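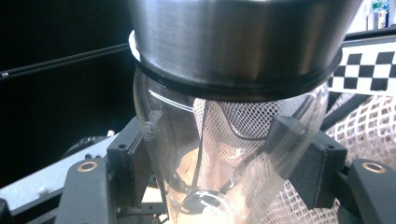 Teach the Slow Hand

24 Dec 2020

I have worked two years at Sonditz, and most of my days I show things to a machine. I take a gripper in my hand, I do the task, and the recording becomes a lesson. Before, we did the same by remote control, with the Huna console. I want to defend the hand.

With the console I was always polite to the robot. I moved where it was easy to move. A net bag does not allow such politeness. It folds, it catches on a screw, it hangs differently each time, and with remote control I felt nothing of this. 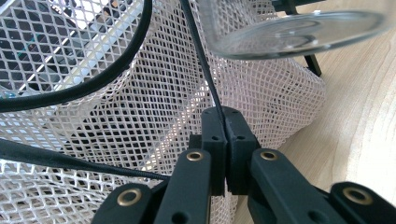 2 min read

My colleagues in Hellenbridge like clean demonstrations. They removed 392 of our 713 recordings in June, mostly for hesitation. I think this was a mistake. When I stop before a cable, or open the fingers and try again, I am giving the most useful part of the lesson. A robot which has seen only my good days will not know what to do on a bad one.

I agree that the hand has its faults. It gets tired, and after about 2,000 repetitions it invents shortcuts. The console also keeps people away from dangerous work, and there I would not argue.

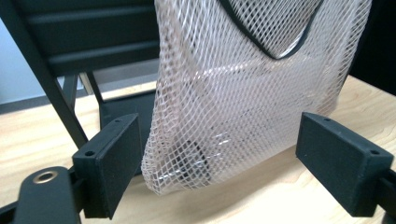
Mesh bag between the gripper fingers.

But for soft and tangled things, I ask that we keep the slow recordings, and that we pay the people who make them for their time and not for the number of files.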